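Mar 27, 2022 — Mahawong notebook, garment bench

Good session on the mustard piece! I have been looking forward to this one ever since Abdelilah Ouazzani pulled it out of the Stoter box, and it's every bit as nice to handle as it looked. The cloth has real body, so a fold stays where you leave it, and the color is a treat after a month of grays.

Main thing I wanted from the day was a fold that goes easily with the hanger. Keegan Brunton's rule from the Elis batch was to square everything up first and only then reach for the hanger, and I'm coming around to it. Piece no. 67 on the list, for whoever is keeping the list up to date (me, I guess).

Pieces 30 and up are all heavier woven stuff, so what I write for this one should carry over to plenty of others. 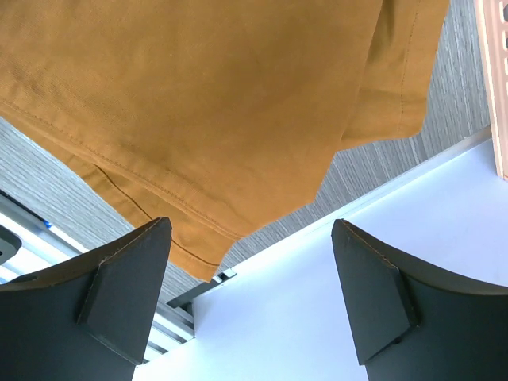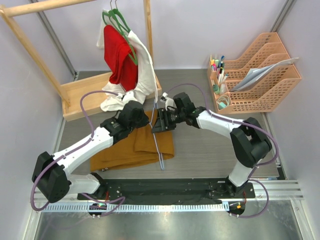

Mustard cloth folded on the gray wood-grain top; the hanger is in the second picture.

The stitching is what I keep going back to. Dark brown on the ochre, small and even, and the hem puckers just a little next to it. That puckering gives the edge some lift, and I think it's why the lower layer wants to creep out past the upper one. Might be worth smoothing the hem flat before the last fold — try both ways and compare.

Wrinkles are shallow and I wouldn't bother steaming it. Abdelilah disagrees, and he has the better eye for pressing, so we'll steam one of the next pieces and leave its neighbor alone.

The thin lavender-blue hanger is my favorite of the lot. It's narrow enough to slip into a collar without stretching anything, and the color is easy to find against brown. Would love 4 more of the same. Asked Proltiris whether they still carry them, no answer yet.

To do:
— write up the fold order for 67 while I still remember it
— go back over piece 11, same kind of hem I think
— clear the rack before the June load comes in
— ask Keegan where the good lint brush went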